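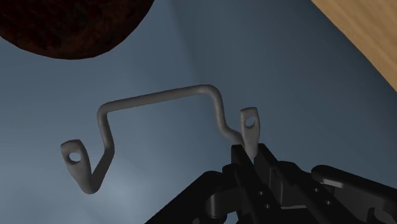 Ravindra Goel wrote to me after the first lecture that he has tried to space his revision, but each time he came back to a chapter he had forgotten so much of it that he felt the first reading was wasted, and he asks if it would not be better to stay with one chapter until it is finished.

I will begin with his question, since several of you put something similar on your cards. The feeling he describes is correct. When you return to a chapter after a week, you remember less than you did on the evening you closed it. But the forgetting is part of the method. If you come back while everything is still fresh, you have very little to do, and what you do leaves little behind.

Study Methods, Ritodden Evening Program
Lecture 2: Spacing and self-testing

1. Terms we will use

Massed practice: all the work on one topic is done in one sitting, or in sittings very close together.
Spaced practice: the same amount of work, divided, with days between.
Retrieval: to bring something out of memory without looking at it. Reading your notes again is not retrieval. Covering the notes and writing down what was in them is.
Interval: the time between two retrievals of the same material.

Please note that spaced practice does not ask for more hours. Students often understand it as "study more times", and then they are afraid of it.

2. Why rereading feels better than it is

When we read a page for the second time, the sentences go smoothly. We recognize them, and we take this as a sign that we know them. Recognizing and recalling are different things. You can recognize the face of a neighbor for years and not be able to say the name.

In the class exercise from December, 37 students read the same short text on the history of canals. One half read it again, the other half closed it and wrote what they could. Directly afterwards the rereaders were more confident. When we asked everybody a week later, the writers had kept more of it. I do not present this as research, the groups were small and people sat where they wanted. It is only to remind you how it felt from the inside.

3. How long should the interval be?

There is no single number. It depends on when you need the material and on how hard it is for you. As a starting point for this course:

First retrieval: the next day.
Second retrieval: 3 days after that.
Third retrieval: the following week.
After that, once a month until the exam.

If you can recall nearly nothing, the interval was too long, and you go back one step. If you recall everything without effort, make the next one longer. Mr. Goel told me he waited a month before his first return. For a chapter with so many new words this is too long, and I think his bad experience comes from there.

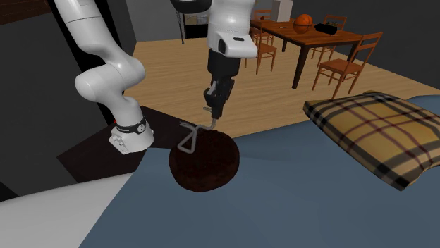 Fig. 2. Wire handle held between the fingers of a black gripper (computer rendering).

4. How to write questions for yourself

Write them on the same day you read, while you still know which parts were difficult. Leave the answers on another sheet.

Weak: What is Chapter 4 about?
Better: What are the two objections in Chapter 4, and which one does the author answer first?

Weak: Define interval.
Better: Explain to a friend who missed the lecture why the interval should grow.

About ten questions for one chapter is enough. Last year one student prepared 128 for the first unit and then had no evening left to answer them.

You may use paper cards or a program. The card boxes from Cullunar are in the reading room and can be borrowed for the whole term. Write your name on the inside of the lid, not on the front.

5. A common mistake with wrong answers

Many students look at the answer after a few seconds of not knowing. Please wait longer. Try to write something, even a part, even a guess, and then check it. A guess does no harm if you correct it at once. What does harm is to leave it without checking, so always have the answer sheet somewhere near.

Mark the wrong ones with a small dot. Do not copy the whole answer again in nice handwriting. Ask yourself the same question at the end of the sitting.

6. For next time

Choose one chapter from another course you are taking. Write your questions, do the first and the second retrieval, and bring both sheets. I will not grade how much you remembered. Bring also the dates on which you did it, including the ones you missed.

Reading: course pack, section on interleaving, up to the table. The table itself has an error in the third column and I will hand out a corrected one.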